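Shanthi Khan plant bei Drumley die Anschaffung kleiner Roboterarme. »Der Arm ist der kleinste Posten«, sagt sie. Für Ersatzservos und Kabel legt sie rund 20 Prozent zurück. Das Budget liegt bei 2000 Euro, bestellt wird erst im August. »Vorher will ich zwei Angebote sehen«, sagt Khan. Eines kommt von Vurton, das andere steht noch aus. Einen Wartungsvertrag lehnt sie ab: »Servos tauschen wir selbst.«
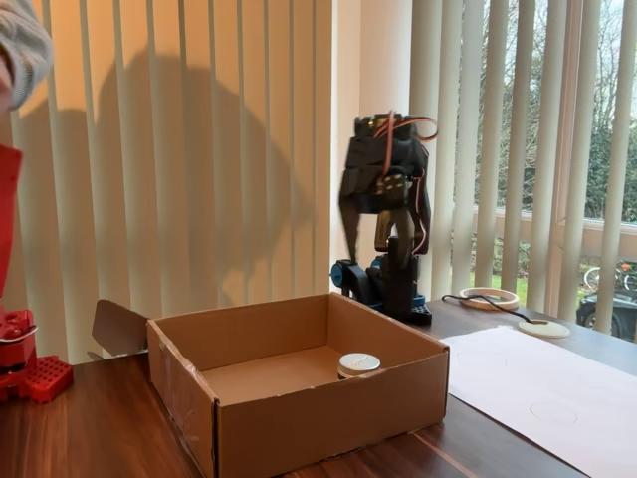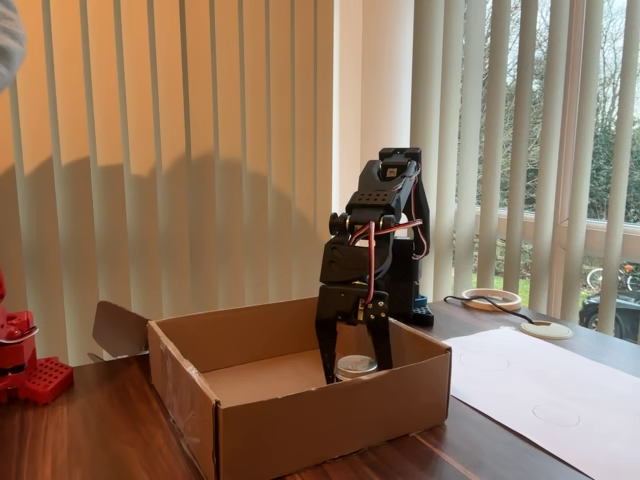

Roboterarm am Pappkarton, rechts das Papier mit zwei Kreisen.

Kategorie: Technik & Einkauf
5 Kommentare
Kontakt | Nach oben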